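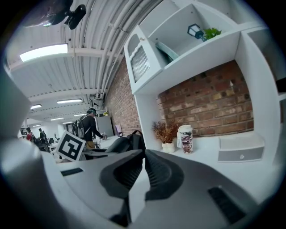
Oldest yew in the county? Clusham churchyard

ManeePaisan
16 January 2020
Hello all, hope everyone had a good Christmas and isn't too waterlogged. I went over to Clusham with my sister to see the big yew behind the church, which I'd somehow never visited in all my years of living just down the road, and it really is a marvel. You can walk right inside the trunk! The girth on the noticeboard is given as 9 metres and the board says it is "the oldest living thing in the county". Does anyone know who worked that out, and how? I'd love it to be true.

Decha_P
Lovely tree, and I'm glad you got there at last, but I'd take that board with a large pinch of salt. Hollow yews can't be dated by rings as the old wood in the middle has gone, so it's all done from girth, and girth is a very poor guide. They can sit there hardly growing for a century and then put on a spurt.

nikola_k
The Oltidgate yew is bigger anyway. 11 metres when we taped it, and that was at the narrow part.

Decha_P
Bigger, yes. Older, I wouldn't like to say. There's a fair chance Oltidgate is two trees grown together - have a look at the seam on the north side next time you go.

nikola_k
I have looked, thank you, many times. It's a fold in the bark. My old tutor was quite sure it was a single tree and he'd been visiting it since he was a boy.

Prapai N
Can I put in a word for Mahawong Wood while we're at it? There are five old limes there, coppiced over and over, and the stools could easily be older than any churchyard yew. They don't look much, I grant you, just a ring of poles with brambles in between, and people walk their dogs straight past them. It depends whether you count the root as the tree, I suppose. I do.

ManeePaisan
Oh, I hadn't thought of limes at all! Is the path all right at the moment, Prapai? I've got a new hip and I'm not so good with mud.

Prapai N
Wellies from the lower gate, I'm afraid, but the top way in is gravel nearly as far as the second stool. Take it slowly and you'll be fine.

nikola_k
If we're counting roots then half the bracken in the county beats the lot of them. A tree should have a trunk you can put a tape round.

Decha_P
We'll have to differ on that one as well, Nikola. Manee, did you happen to notice where on the trunk they'd measured? If it was at ground level, the figure will be a good bit over.

ManeePaisan
The board didn't say. I'll take my dressmaking tape when I go back for the snowdrops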